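Opportunities > Open Calls > Poetry and Photography

Call for Participants: Darkport Poem and Photograph Residency

29/05/2021 | By the Clillora Literary Arts Office

Reading time: 6 minutes

Clillora invites applications from poets and photographers for its residency in Darkport. Two poets and two photographers will be selected. Each poet will be paired with a photographer, and each pair will produce a joint body of work for publication and public display. The residency takes place in October and lasts nine days.

The theme of this year's residency is "What the House Keeps." Applicants are asked to consider the home as a place where objects, habits, and languages are stored, passed on, or lost. The theme may be read broadly. Work concerned with kitchens, leases, family recipes, empty rooms, shared walls, or the absence of a home is equally welcome. Applicants need not have written or photographed on this subject before.

About the Residency

Participants will live and work at Rácz House, a residence with private bedrooms, a shared kitchen, and a reading room. The first day is set aside for arrival and introductions. Pairs will be announced that evening. The remaining days are divided between independent work, time in pairs, and a group session held each afternoon before dinner.

Poets and photographers are expected to work together from the start. Clillora does not ask poets to write captions for finished photographs, and photographers will not be assigned to illustrate finished poems. Pairs may decide for themselves how the two forms meet on the page. In past residencies, pairs have exchanged drafts and contact sheets daily, worked from a single shared word, or kept their material apart until the closing days.

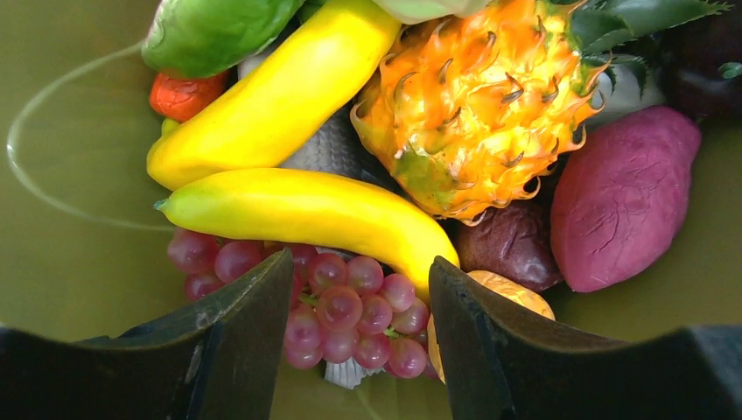 A public reading and projection will be held on the final evening. Participation in this event is required. Poets will read in the language of composition, and an English translation will be projected where needed. Photographers will be asked to introduce their work briefly.

Following the residency, selected work from both pairs will be published by Stikia, the print imprint of Clillora, in a bound edition of 80 copies. Each participant will receive copies of the edition. Final selection and sequence will be made by the Stikia editors in consultation with the participants. No text or photograph will be altered without the written consent of its author.

Who May Apply

The call is open to poets and photographers aged 18 or over at the time of application. There is no upper age limit. Applicants may be of any nationality and may live in any country, but are responsible for confirming that they are able to travel to Darkport on the residency dates.

No degree, prior publication, or exhibition record is required. Applicants who have published or exhibited are welcome to say so, but the selection panel will read the work sample before it opens the biographical statement.

Poets may write in any language. Work samples in languages other than English must be accompanied by an English translation, which may be the applicant's own. Photographers may work in film or digital formats, in color or black and white. Darkroom facilities are not available at Rácz House. Photographers working in film should plan for outside processing and should describe their arrangements in the application.

Applicants apply as individuals. Joint applications from an existing pair will not be considered under this call. A person who works in both forms must choose one for the purposes of the application.

Current employees of Clillora and Stikia, and members of their immediate families, are not eligible.

What Is Provided

Each participant will receive:

- a private bedroom at Rácz House for the full period of the residency
- breakfast and dinner each day, and groceries for a self-prepared lunch
- return travel to Darkport by the most economical reasonable route
- a participation fee, paid in two equal installments, the first on arrival and the second on delivery of final work
- editorial support from Stikia during preparation of the printed edition

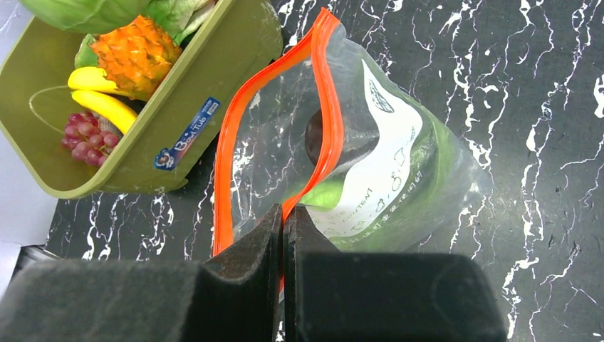 Leafy greens and an orange, spiky fruit in an olive-green tub.

Dietary requirements should be stated on the acceptance form and not in the application itself. They play no part in selection. The kitchen is shared by all residents, who are asked to leave it in good order after use.

Clillora does not provide cameras, computers, or insurance for personal equipment. Participants are advised to arrange their own cover for the journey and the stay.

How to Apply

Applications must be submitted through the online form on the Clillora website. Applications sent by mail or delivered by hand cannot be accepted. The following materials are required:

1. A work sample. Poets should submit up to nine pages of poetry in a single document, beginning each poem on a new page. Photographers should submit up to nine images in a single document, with titles and dates where these exist.

2. A statement of interest, no longer than two pages, describing the applicant's response to the theme and experience, if any, of working with another artist.

3. A short biographical statement, written in the third person.

4. The name and contact details of one person familiar with the applicant's work. Letters of reference should not be sent. The panel will contact this person only if the applicant is shortlisted.

The applicant's name must not appear anywhere in the work sample, including in the file name. Samples that carry a name will be returned once for correction. Previously published work may be included in the sample, but work made for the residency must be new.

There is no application fee.

Selection

Applications will be read by a panel made up of editors from Stikia and former residents. The panel will consider the quality of the work sample, the applicant's approach to the theme, and readiness to work closely with a partner in another form. Shortlisted applicants will be invited to a short conversation by video call.

All applicants will be informed of the outcome by email. Clillora regrets that it is unable to provide individual comments on unsuccessful applications. Those not selected may apply again in future years.

Rights and Credit

Copyright in all poems and photographs remains with their authors. By accepting a place, participants grant Stikia the right to publish the selected work in the printed edition and to reproduce short extracts for the purpose of announcing it. Any further use will require a separate agreement. Each pair will be credited jointly for shared work, with the names given in alphabetical order unless the pair requests otherwise.

Access

Rácz House has one step-free bedroom and bathroom on the ground floor. The reading room and kitchen are also on the ground floor. Applicants who require the form in large print, or who wish to submit their statement as an audio recording, should write to the Literary Arts Office before applying. Requests of this kind are handled separately and are not shared with the panel.

Questions about the call may be sent through the contact page of the Clillora website, with "Darkport Residency" in the subject line.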